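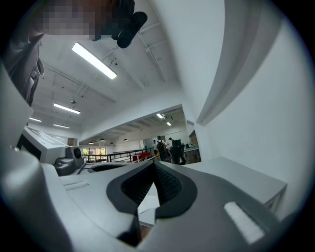 Contrôle de la grande salle, local de Vismont
Passage d'octobre, matin

Bon, j'ai refait le tour avec la liste Esumholm (la version courte, celle qui tient sur une feuille) et je vous mets mes remarques au fil des points. Les cases sans commentaire, c'est que je n'avais rien à dire !

1. Éclairage du plafond : OK
Les réglettes rectangulaires sont au plafond, et je suis allé voir aussi celles de la pièce du fond. J'ai une préférence pour une lumière un peu moins blanche, mais ce n'est pas un critère de sécurité, je sais.

2. Petit boîtier au plafond, entre deux luminaires : À PRÉCISER
Détecteur ou tête d'arrosage ? D'en bas je n'arrive pas à trancher, et le plan Cleston ne le dit pas. Je le laisse ouvert, il faudra l'escabeau.

3. Conduits et structure : OK
Tout est blanc sur blanc, il faut plisser les yeux. Pensez à regarder les fixations au prochain passage, moi je les ai prises en dernier et j'avais déjà mal au cou.

4. Murs et angles : OK
Le grand mur blanc, rien à redire. Prévoir quand même une protection sur l'angle côté passage (ça fait deux fois que je l'écris).

5. Flacons et petits contenants : À REVOIR
Alors là, mon dada. Tout flacon posé sur un plan de travail doit porter une étiquette lisible, même si c'est de l'eau, même si c'est « juste pour cinq minutes ».

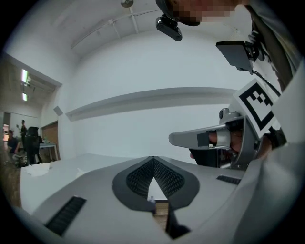 Je propose qu'on fixe un bac par poste, 12 contenants maximum, et que le reste parte dans l'armoire. Le modèle Grīnberga me plaît bien, il se rince facilement.

6. Câbles : À SURVEILLER
Ceux qu'on porte sur soi comptent aussi ! Une boucle qui pend près de la main, ça s'accroche vite. Manches ajustées, câble le long du bras, et on vérifie avant de se pencher.

7. Passage vers la pièce du fond : OK
Rien à stocker devant l'ouverture, jamais, pas même un carton vide.

8. Registre : FAIT
Fiche 2,826 rangée dans le classeur gris. Il reste 20 étiquettes sur la planche, j'en recommande.

Points 2 et 5 à reprendre au prochain tour, je garde la feuille sur moi.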